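Lehrbuch › Teil II: Anwendungen › Kapitel 6
Lesezeit: 6 Minuten
Zuletzt aktualisiert: August

6 Haushalt und Werkstatt: Was Maschinen noch nicht können

6.1 Die Ankündigung und der Küchentisch

Seit Jahrzehnten steht der Haushaltsroboter kurz vor der Markteinführung. Die Termine wechseln, die Bilder in den Prospekten auch, der Satz bleibt derselbe: In wenigen Jahren wird eine Maschine den Tisch abräumen, das Geschirr einsortieren und die Wäsche falten. Wer sich beruflich mit Automatisierung beschäftigt, hat diesen Satz so oft gelesen, dass er ihn überblättert. In diesem Kapitel wollen wir ihn einmal ernst nehmen und fragen, was von ihm übrig bleibt, wenn man die Bedingungen mitliest, unter denen die gezeigten Leistungen zustande kommen.

In der Fabrik arbeiten Roboter seit langem zuverlässig. Sie schweißen, lackieren und palettieren, und sie tun es in Schichten, die kein Mensch durchhielte. Daraus wird gern geschlossen, der Schritt in die Küche sei klein. Der Schluss ist falsch. Eine Schweißzelle ist um den Roboter herum gebaut: Das Werkstück kommt in bekannter Lage, das Licht ändert sich kaum, und wer den Zaun öffnet, hält die Anlage an. In einer Küche ist der Tisch für Menschen gebaut, die Tassen haben verschiedene Henkel oder gar keine, und zwischen zwei Handgriffen hat jemand die Butter verschoben.

Man kann die Schwierigkeit an einer Aufgabe zeigen, die jedes Vorschulkind beherrscht. Ein Becher soll von seinem Platz genommen und an einen anderen gestellt werden. Dafür muss die Maschine den Becher erkennen, einen Griffpunkt wählen, den Greifer dorthin bringen, ohne das Nachbarobjekt umzustoßen, mit passender Kraft zufassen und zuletzt loslassen, ohne dass der Becher kippt. Jeder Teilschritt ist für sich genommen gut untersucht. Die Fehler entstehen an den Übergängen. 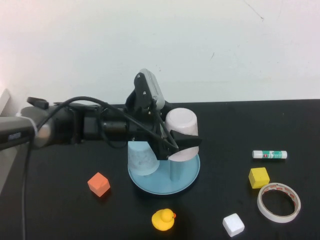
Besonders unangenehm ist das Loslassen. In der Literatur wird das Greifen weit ausführlicher behandelt als das Ablegen, obwohl im Alltag beides gleich oft vorkommt. Ein Teller, der zwei Zentimeter über der Spüle losgelassen wird, ist gegriffen, transportiert und abgelegt worden und trotzdem zerbrochen. Ob ein Protokoll das als Erfolg verbucht, hängt davon ab, wie der Erfolg vor dem Versuch definiert wurde. Lesen Sie bei jeder veröffentlichten Quote zuerst diese Definition. Fehlt sie, ist die Quote wertlos.

6.2 Was eine Quote verschweigt

Ein Fall, auf den wir in diesem Buch mehrfach zurückkommen, ist das Vergleichsprojekt Plarnonum. Dort wurden 3 Systeme an denselben Tischaufgaben gemessen: Forkeo, Nekberg und Issa. Geplant waren 3000 Durchgänge, protokolliert wurden am Ende 3877. Die Differenz ist lehrreicher als jedes Einzelergebnis. Sie geht auf Wiederholungen zurück, bei denen ein Durchgang abgebrochen, der Tisch von Hand neu hergerichtet und die Aufgabe noch einmal gestartet wurde. In der Kurzfassung des Berichts kamen die Abbrüche nicht vor. Im Anhang standen sie vollständig.

Das ist kein Betrug, und wir wollen es auch nicht so nennen. Wer ein Verfahren entwickelt, muss Versuche abbrechen dürfen. Für die Frage, ob eine Maschine im Haushalt brauchbar ist, zählt aber gerade der Abbruch, denn dort steht hinter dem Gerät kein Mitarbeiter, der den Tisch neu herrichtet. Oder genauer: Es steht doch jemand da, nämlich die Person, der die Arbeit abgenommen werden sollte.
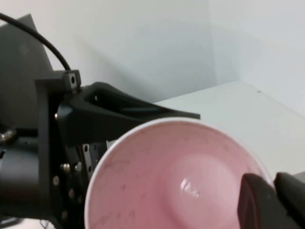
Abb. 6.2: Zweifingergreifer an einer rosafarbenen Schüssel mit weißem Rand.

Gefäße sind ein beliebter Prüfgegenstand, und das hat gute wie schlechte Gründe. Gut ist, dass sie im Haushalt tatsächlich ständig bewegt werden. Schlecht ist, dass leere Gefäße aus leichtem Material sehr viel verzeihen. Eine Schüssel, die sich beim Zufassen etwas dreht, lässt sich trotzdem anheben. Füllt man sie mit Suppe, wird aus derselben kleinen Drehung ein Fleck auf dem Boden. Dasselbe gilt für nasses Geschirr, für Gläser mit dünnem Stiel und für den gestapelten Teller, der am darunterliegenden klebt. Wir empfehlen, bei jeder Vorführung drei Fragen zu notieren: War etwas im Gefäß? Wäre es beim Fallen zerbrochen? Und wer hat es dorthin gestellt?

Die dritte Frage wird am häufigsten vergessen. Gegenstände, die ein Versuchsleiter aufgestellt hat, stehen meist aufrecht und mit Abstand zueinander. In einem bewohnten Raum liegen sie aufeinander, unter einer Zeitung, halb hinter dem Toaster.

6.3 Sehen in Bewegung

Wahrnehmung gilt vielen als der gelöste Teil des Problems. Bilderkennung benennt heute Tausende von Objektarten, und wer ein Telefon besitzt, hat das selbst ausprobiert. Das Telefon hält man dabei allerdings still. Eine Kamera am Handgelenk des Roboters bewegt sich mit dem Arm, und sie bewegt sich am schnellsten, wenn der Arm unterwegs zum nächsten Gegenstand ist. Dann wird die Belichtungszeit zum Gegner.

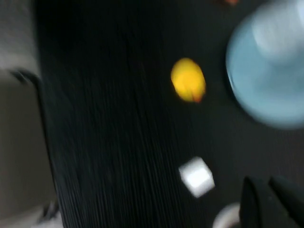
Bewegungsunschärfe lässt sich auf zwei Wegen bekämpfen, und beide kosten etwas. Man kann den Arm verlangsamen, womit das Abräumen eines Frühstückstischs leicht zur Vormittagsbeschäftigung wird. Oder man verkürzt die Belichtung und braucht dafür mehr Licht, als in den meisten Küchen vorhanden ist. Wie viel Information verloren geht, hängt auch vom Gegenstand ab: Der kleine weiße Würfel ist auf der dunklen Platte trotz verwischter Kanten noch als Block zu erkennen, während man bei dem gelben Objekt darüber nicht sagen kann, ob es ein Spielzeug oder ein Stück Obst ist. Für die Ortung mag ein Farbfleck genügen. Für die Wahl der Greifkraft genügt er nicht, denn eine reife Frucht will anders angefasst werden als ein Stück Gummi.

Der übliche Einwand lautet, das System könne ja anhalten und noch einmal hinsehen. Das stimmt, und die besseren Systeme tun es. Zu fragen ist dann, woran sie merken, dass sie anhalten sollten. Ein Erkennungsverfahren, das ein verwischtes Bild mit hoher Sicherheit falsch einordnet, löst keinen zweiten Blick aus. Auf die Schätzung der eigenen Unsicherheit kommen wir in Abschnitt 6.5 zurück.

6.4 Und die Werkstatt?

Zwischen Fabrikhalle und Küche liegt die kleine Werkstatt, und für sie wird derzeit am lautesten geworben. Teile sortieren, Kisten umräumen, eine Maschine bestücken: Solche Arbeiten sind eintönig genug, dass sich eine Automatisierung lohnen könnte, und zugleich wechselhaft genug, dass eine klassische Zelle zu teuer wäre. Hier sind wir weniger skeptisch als beim Haushalt. Eine Werkstatt kann sich der Maschine entgegenbewegen. Man kann Ablagen markieren, Kisten vereinheitlichen und das Licht fest montieren. Wer das tut, sollte den Aufwand allerdings in die Rechnung aufnehmen. In Angeboten erscheint er selten.

Offen bleibt, wie weit diese Anpassung gehen darf, bevor man wieder bei der umzäunten Zelle angekommen ist, die man vermeiden wollte. Eine scharfe Grenze gibt es nach unserer Auffassung nicht. Der folgende Abschnitt stellt deshalb zunächst ein Protokollblatt vor, mit dem sich Eingriffe von Hand einheitlich erfassen lassen, und wendet es auf die Durchgänge von Nekberg und Issa an.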